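4.2 Garment trials with the Wekico kit

Wekico sells its hand-held gripper kit as ready for the home, a claim we took literally. The Flivholm brochure promises 300 folds per charge and says little about T-shirts.

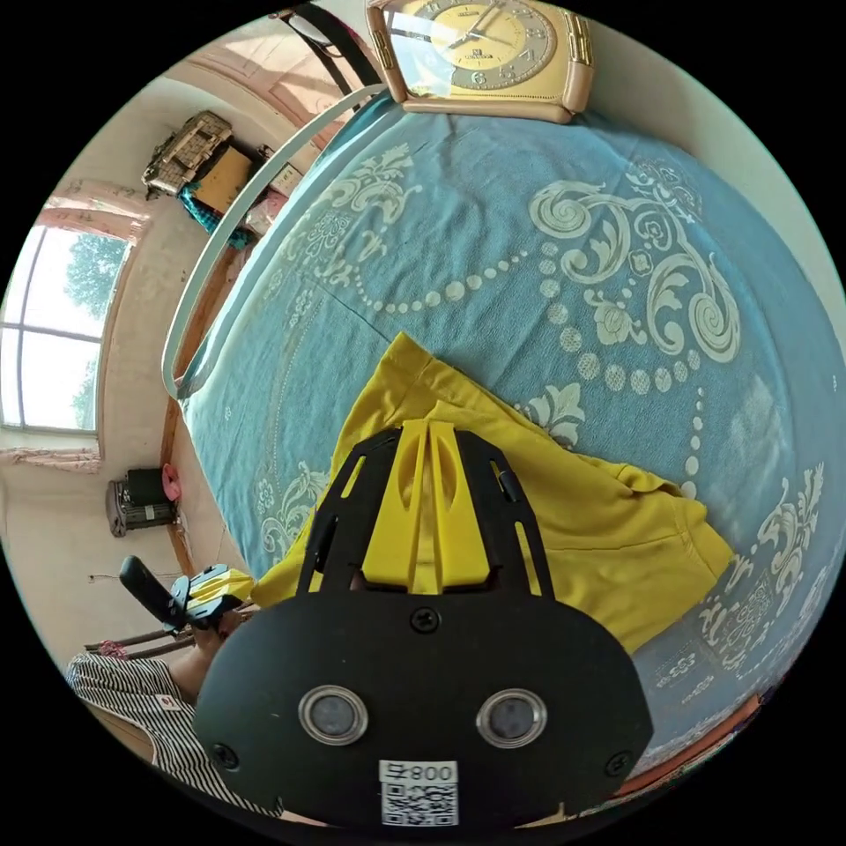 Each operator worked with a gripper in either hand, following the routine of Urban and Lazăr. Of 503 recorded attempts, 2 were lost to a flat battery, for which the manual offers sympathy. 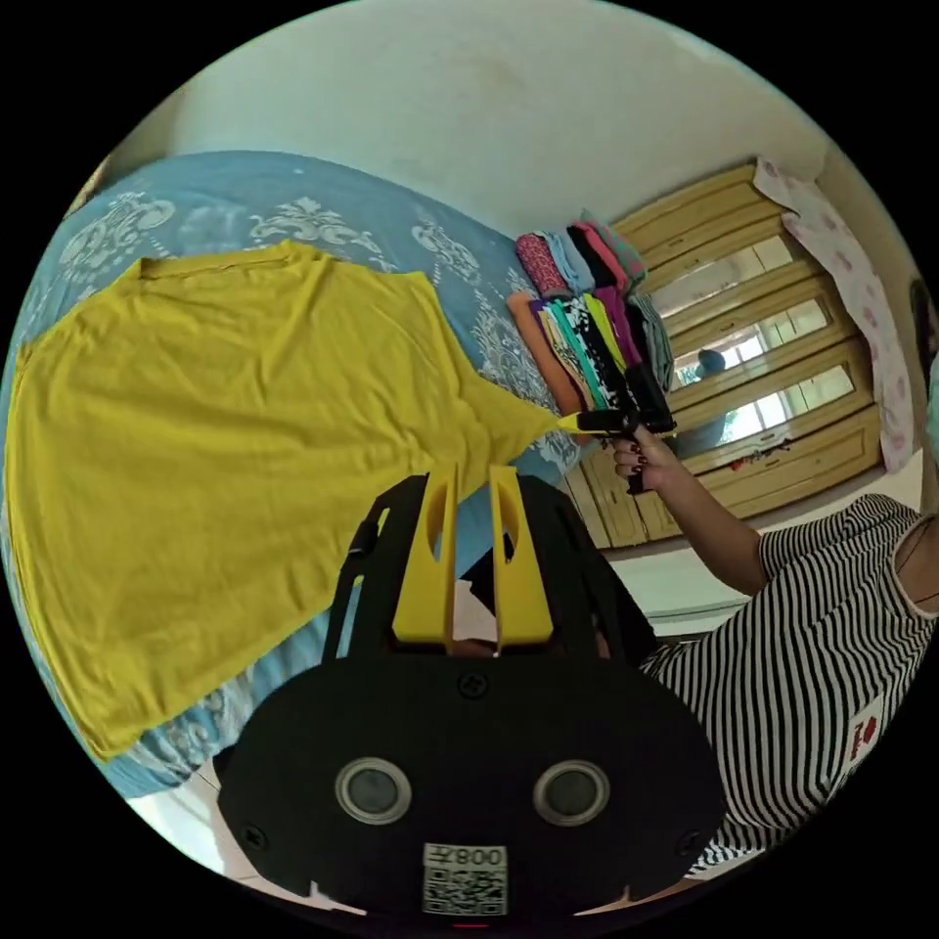 Figure 3. Yellow T-shirt on the bed, one end pinched in the right-hand gripper.

The rival Wovwood kit costs less and weighs more, and its software asks for a licence key with touching regularity. 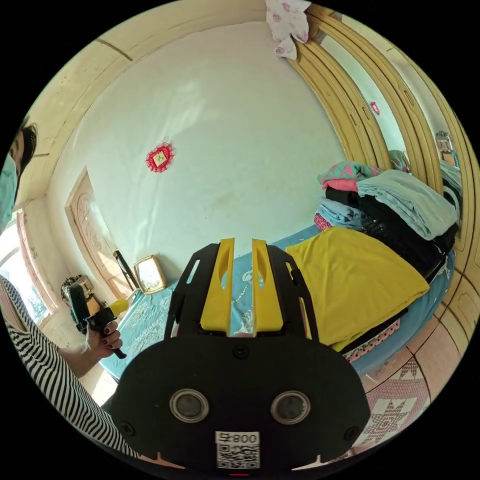
Fingertip shape is where the Wekico kit earns part of its price. Marek Urban preferred it for hems and disliked it for collars. The tall, flat fingers, each with an oval opening near the top, leave a narrow gap through which the sheet can still be seen, and he rated this above anything in the brochure.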